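Re: [workshop-list] sorting trays, who has what
From: Nasrin Shokri
To: workshop-list
Wednesday, 16:20

Sorry for the slow reply, been on the phone to Mastovance half the day. Answers in between.

Ehsan Yazdani wrote:
> Can someone tell me which tray we are meant to be using for the small
> turned parts? I have seen the blue one and also the steel one with the
> holes. Radoslava says steel for everything. Also do the parts go in
> any order or is there a layout? The sheet on the wall is from before
> the Plimcombe order and I don't trust it.
>
> Ehsan

Both. Blue one with the compartments is for sorting, one part per compartment please, no doubling up. Steel one is for parts that are going on to be washed. Radoslava is right about washing, that's probably where it came from.

Keep them side by side on the long table, blue on the left, steel next to it. Saves carrying stuff across the room.

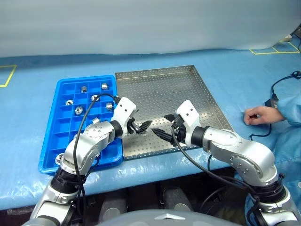 Blue sorting tray on the left, perforated steel tray beside it.

Layout — no fixed order, and you don't need to fill every compartment. Short cylinders stand upright if they will stand. If one wants to lean, let it lean, don't wedge it. Rings and nuts lie flat. Leave gaps if you have few parts, it is much easier to get fingers in.

Ignore the wall sheet. Roya is redoing it, should be up by the end of July. The old one still has the 16 compartment tray on it and we gave those to Tesent ages ago.

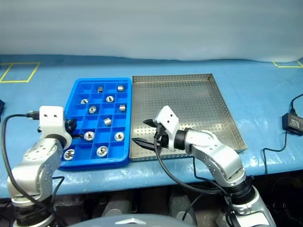
Other thing, the blue sheet on the table. Please wipe it down before you start, and pull it flat while your at it. Small rings slide under a fold and then we're all on the floor with a torch. Same for the yellow tape, leave it where it is even if it looks scruffy, Sepehr will want to know why if it moves.

Counts: the Vahidi box was booked in at 3,539 and we are 193 short on paper. I think thats a typing slip on the delivery note but I want the last bag gone through properly before I ring them. Ehsan can you do that one? Do it in lots of 20 and write each lot down as you go, not at the end.

Anything with a damaged thread goes in the jar by the sink, not back in the bag.

Need to run. Back at my desk tomorrow after ten.

Nasrin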